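About Idendale

Home / Courses / Materials / About / Contact

Idendale is a trade school for wood finishing and finish repair. The school is in Skondenmont and occupies the ground floor of the Dantas building, with the spray room at the north end and the bench rooms along the street side. Instruction covers surface preparation, coloring, clear coatings, rubbing out, and the repair of existing finishes on furniture and interior trim. Joinery, upholstery, and carving are not taught. Students who need joinery before they can use our courses are referred elsewhere.

This page was last revised 2020-01-12. Course dates and tuition are on the Courses page and are not repeated here.

What the school teaches

The standard course runs 8 weeks. It begins with bare wood and ends with the repair of a finish the student did not apply. The order is fixed. A student who has not prepared a surface properly cannot tell whether a later defect came from the coating or from what lies under it, and time spent diagnosing such a defect is mostly wasted.

Surface preparation takes up more of the course than applicants expect. Sanding starts at 100 grit for most stock. Each grit is worked until the scratch pattern of the previous one is gone under a raking light, and the surface is then vacuumed and wiped before moving on. Skipping a grit saves little time and shows under stain as dark streaks across the grain. End grain is sanded one step finer than face grain so that both take color evenly. Veneer is treated separately, on its own day, with hand blocks only.

Coloring is taught with dye first and pigment second. Dye goes into the wood and leaves the figure clear. Pigment sits in pores and scratches and will exaggerate anything left behind by poor sanding. Students make a step board for each species they work with, showing bare wood, dye alone, pigment alone, and the two in sequence, with half of each step sealed. The step boards stay with the student. Many graduates still quote jobs from them.

Trim and built-in work

Interior trim is taught as a subject of its own. The materials overlap with furniture work but the conditions do not: the piece cannot be turned flat, the lighting is whatever the room has, and the adjoining surface is usually finished already. Baseboard is the usual first exercise. It is long, it is low, it meets a wall that may not be straight, and every lap mark is visible from a standing position. Students learn to plan a stopping point at an inside corner and to keep a wet edge over the full run between corners. Caulk is applied after the first coat of primer. Applied earlier, it tends to draw away from dusty raw wood.

Where trim is clear-finished, the school recommends coating all faces before installation, including the back. The final coat goes on after the nail holes are filled.
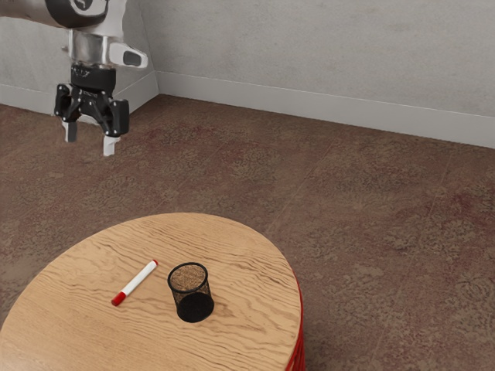 Bukola Okonkwo asked whether coating the back of a baseboard makes any practical difference in a heated building, given that the back is never seen and the extra coat adds labor to every length. In our view it does. A board sealed on one face takes up and loses moisture unevenly, and wide stock will cup as a result. One thin coat on the back is sufficient. It does not need to be sanded or leveled, and the labor can be reduced by coating lengths in a rack. On narrow molding the effect is small and the step may be omitted if the customer agrees in writing.

Clear coatings

The school teaches shellac, oil-based varnish, solvent lacquer, and waterborne coatings. Each has a unit of its own. No coating is presented as the best one, and students are marked on whether the coating they select suits the use described on the job sheet.

Shellac is mixed from flakes in the bench room and dated on the jar. It is the first film coating taught because it dries fast and dissolves into its own previous coat, which allows a beginner to correct an error the same morning. Jars past their date are tested by putting a drop on glass. If the drop stays gummy, the jar is discarded.

Varnish is taught on horizontal surfaces first. The brush is loaded to a third of the bristle length, the coating is laid off toward the wet area, and the surface is then left alone. Overbrushing is the most common fault recorded on our mark sheets. Dust is the second.

Lacquer is sprayed. Students pass a respirator fit check and a written test on ventilation before entering the spray room. Film thickness is measured wet with a comb gauge and recorded for each pass. The school keeps these records and uses them when a panel fails later, which some do.

Waterborne coatings raise the grain. The wood is dampened beforehand, allowed to dry, and lightly sanded to remove the raised fiber. The first coat is kept thin.

Tabletops

Tabletops get more attention than any other part of a piece. They are seen at a low angle, usually with a window or a lamp reflected in them, and the reflection shows every departure from flat. A gloss finish hides nothing. Students examine each top from the four sides, under a fixed light, and mark defects with a wax pencil before rubbing out. 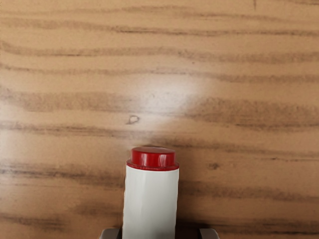

Rubbing out begins only after the film has cured, and cure time is taken from the coating manufacturer's sheet. Nibs are cut back first, with a flat block and a small amount of lubricant. Abrasive then proceeds in order up to 1,000 grit for a satin result, and through compound for gloss. The work stops at any sign of a witness line, the faint contour that appears when one coat of varnish has been cut through into another. A witness line cannot be polished away. The remedy is another full coat and a second cure.

Edges are the weak point. Pressure at an edge is concentrated on a narrow strip and the film there is already thin, so edges are rubbed by hand, last, with a few light strokes.

Repair of existing finishes

Repair work begins with identification. The student tests a hidden area with alcohol, then with lacquer thinner, and records the response. Softening under alcohol indicates shellac. Softening under lacquer thinner alone indicates lacquer. If neither has an effect, the finish is treated as varnish or a cross-linked coating, and repairs are planned as surface fills, without any expectation that new material will bond by dissolving into the old.

White rings from moisture are addressed with the mildest method first. Dark rings usually mean that water has reached the wood and reacted with tannin or iron, and these require local or full removal of the finish. Students are taught to explain this to a customer before quoting a price.

The school advises against stripping any piece on which the existing finish can be cleaned and kept.
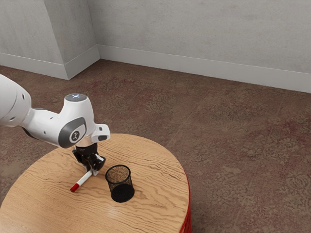 One reader wrote to object to this last point, on the grounds that a worn finish on a table in daily use is a maintenance problem and that keeping it for its age does the owner no service. We accept part of the objection. A film that has crazed through to the wood no longer protects it, and in that case removal is the correct procedure. The advice stands for finishes that are dull, dirty, or scratched but still continuous, a condition that describes most of the pieces brought to the repair bench.

Assessment

Each student submits a set of finished panels and one repaired piece. Panels are scored out of 100 by an instructor who did not teach that unit. Scores are entered on a sheet listing the fault, its location, and the probable cause. A panel may be resubmitted once. The certificate names the coatings in which the student was passed and leaves out the others.

Publications

Miter, the school's newsletter, is printed each July. It contains test results from the spray room, corrections to course notes, and a list of discontinued materials with the substitutes we have tried. Back issues can be read at the front desk in the Dantas building. Corrections to the newsletter should be sent in writing, with the page and the paragraph.

Visiting

Visitors are received by appointment. Closed shoes are required in the bench rooms. The spray room cannot be entered while a class is in session. Sample panels may be brought in for identification, provided they are dry and labeled with the owner's name.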